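発表メモ(読み上げ用) ハンドグリッパの据え付けと日々の手入れ
2021年1月11日 Nimwood 社内技術会

スライド1
今日はベッド脇で使っているハンドグリッパ、社内名 Jemo の整備の話をします。制御の話はしません。持ち時間は20分、質疑は最後にまとめて受けます。

スライド2 構成
本体、左右の指、リンク、それとカメラ。指の付け根と肘のところに回転部があり、手入れの大半はここです。図面は Grurnov の共有フォルダに置いてあります。版が二つあるので、新しいほうを見てください。

スライド3 始業前の点検
手順は5項目。
ねじの頭を目で見る。合いマークがずれていたら締め直す。
指を全開、全閉して引っかかりを見る。
左右の先端がそろって閉じるか確認する。
パッドの毛羽を取る。布を扱う日は昼にもう一度。
カメラのレンズを拭く。アルコールは使わない。
(ここで実物を回す。指を持たないように一言添える)

スライド4 作業場所での様子
ベッドの上で布を扱う作業です。指と布の位置関係を見てもらう。細かい説明はしない。
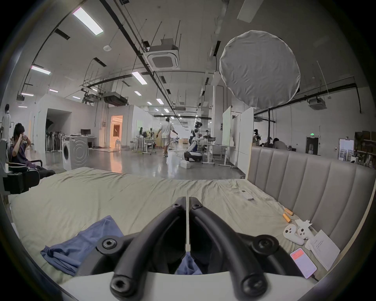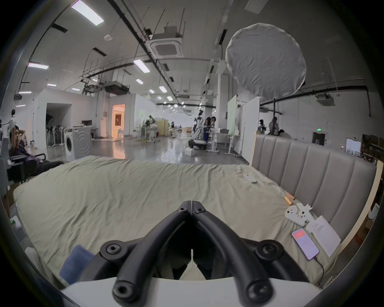
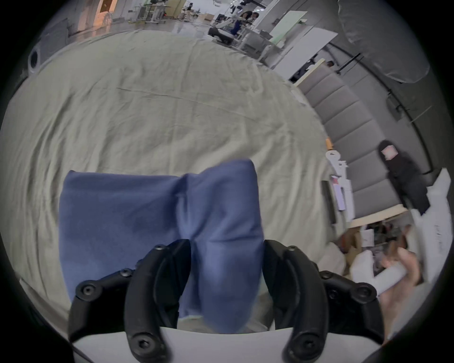
ベッド上でのグリッパの指。3枚目は青い布をつまみ上げたところ。

3枚目で、つまんだところから短いしわが出ているのに注目してもらう。一点に力がかかるとこういうしわになります。左右のパッドの当たりは、毎回こういう場面で見ています。

スライド5 ねじの緩み
昨年4月から記録を取っていて、締め直しは11回ありました。多いのは肘の回転部です。先端の小さいねじは一度だけ。
肘は締めすぎると動きが渋くなる。手で開いて、離したら自分で戻るところまで。ねじロックは中強度を少量、脱脂してから塗る。塗った日は使わない。
以前、強度の高いものを使って外せなくなり、リンクごと交換しています。(質問が出たら詳しく。出なければ飛ばす)

スライド6 パッド交換
開閉の回数ではなく使用時間で管理しています。今のパッドは165時間で替えました。まだ使えそうに見えても、表面が光ってきたら薄い布が滑ります。
交換は左右同時。片方だけ替えると閉じたときに中心がずれます。
古い接着剤は樹脂のへらで取る。金属のへらは指に傷がつくので禁止。

スライド7 カメラの向き
指を外したら、付け直したあとに必ず画角を確認する。両方の指先が映像の中に入っていること。取り付け前に撮った基準画像と並べて見ます。目視で合わせて、ずれが残るようなら台座のねじから緩めてやり直し。
基準画像は Salehi の点検票に貼ってあります。

スライド8 予備品
指は左右各一組、パッド、ねじ一式。棚の上段。使ったら点検票の裏に書く。前回、左指の予備がないまま当日になり、作業が半日止まりました。

スライド9 残っている課題
肘の緩みは部品側で直したい。段付きねじに替えた試作を手配中。届いたら一台だけ入れ替えて、同じ点検票で比べます。
もう一つは毛羽。回転部に入り込んだものが取りにくい。今はブラシと弱いエアで対応。カバーを付ける案はありますが、ねじの頭が見えなくなるので保留です。

質疑へ。時間が余ったらパッド交換を実演する。へらと予備のパッドを机に出しておくこと。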